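Why does mustard come out of a squeezy bottle (and ketchup doesnt)?

Clastura Kids — food page — Sat 30 November

Hello again. Sandwich week! Last time was bread, so now it's the stuff you put on it. Quick one, I have to be out of the door by 5.

Mustard first. It starts as seeds. Tiny round ones, smaller than a peppercorn. They grow in thin pods on a plant with yellow flowers, and if you've been past the fields outside Grestatville in June you'll have seen it. Whole hillsides gone yellow.

You crush the seeds. Add water and vinegar. Stir. That's mustard, more or less. Now try biting one dry seed — nothing much, a bit nutty. The hot taste only wakes up when the seed is crushed AND gets wet. Two things inside the seed are kept apart, and when they meet they make the zing. It goes up your nose because part of it floats off as a sort of gas. Breathe out, it passes.

The bright yellow colour mostly isn't the seeds. It's a spice called turmeric. Get it on your school shirt and you will find out how strong it is.

Now squeezing. A soft bottle has mustard in it and air in it. Press the sides and there's less room inside, so something has to leave. The only way out is the nozzle. Let go, the sides spring back, air gets sucked in. That's the rude noise.

Thin nozzle, thin line. Fat nozzle, big blob. Try it on a plate before you do it on your sandwich.

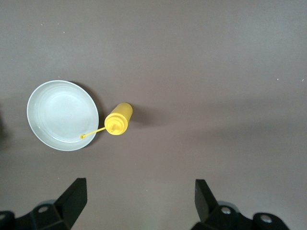

Yung-ching Chiu wants to know why water comes out first when you squeeze, and whether the mustard has gone off. It hasn't. Mustard is lots of tiny bits of seed sitting in liquid, and if it's left standing the bits sink and some liquid ends up on top. Put the lid on, shake it, done. Good question though.

And ketchup? Ketchup is lazy. It's thick when it sits still and gets runny when you shake or push it. So it won't budge, won't budge, then half of it lands on your chips. Mustard does this a bit too, just less. Ketchup comes in squeezy bottles as well of course, I only meant the glass ones in the title. Sorry.

Next bit — building the sandwich. Get everthing out before you start. Bread, lettuce, mustard, plates, whatever else you like. Wash the lettuce and pat it dry, wet lettuce makes soggy bread. Ask a grown-up if you're using the toaster, and never poke anything into it. Not even a wooden spoon.

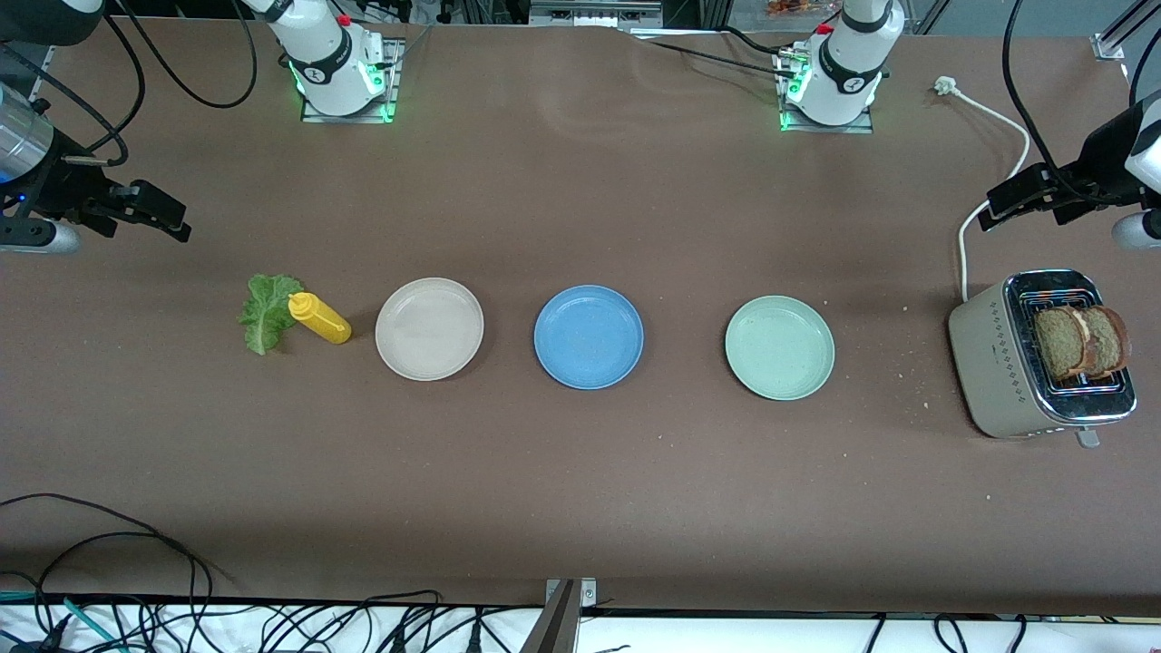

Toast is better than plain bread for this. Heat drives water out of the outside of the slice so it goes dry and crisp, and a crisp slice takes longer to soak up sauce. It goes brown too, and that's where the toasty smell comes from.

Lettuce is nearly all water, held in tiny boxes called cells. Full boxes push against each other and the leaf stays stiff. When they lose water it flops. If yours is floppy put it in cold water for 11 minutes (I timed mine) and it should perk up a bit.

Order I like: toast, mustard, lettuce, filling, toast. My brother puts mustard on both sides which is to much.

Words to know
Nozzle — the narrow end where the sauce comes out
Turmeric — yellow spice, stains
Cell — the tiny boxes a leaf is made from

Next week cheese, and why it has holes.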